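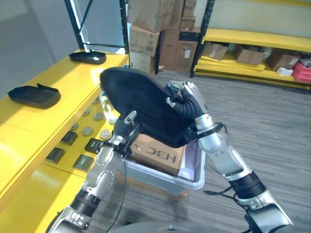
Slide 2. Two-arm handling of a shoe over the packing bin, Billcombe site.

Speaker: Itsuki Shibata, Oravec

Good morning. My subject is the grip fault recorded at Billcombe in March.

The task requires both hands to hold one shoe, heel and toe, until it is over the bin. During one shift the right hand released early on six occasions. In two of these the left arm continued its motion with the shoe still in its grip and struck the bin rim. No person was inside the marked area.

[Pause. Next slide.]

The log shows that the release command was sent before the left hand had confirmed its hold. Datow, our integrator, traced this to a timing change in a software update – one that had been approved without a two-arm test.

Work was suspended for roughly two hours. Both arms now stop if either hand reports a loss of grip. Cable routing at the wrists was also reviewed – no damage was found.

Questions on the Lernbridge training module will be taken after the break.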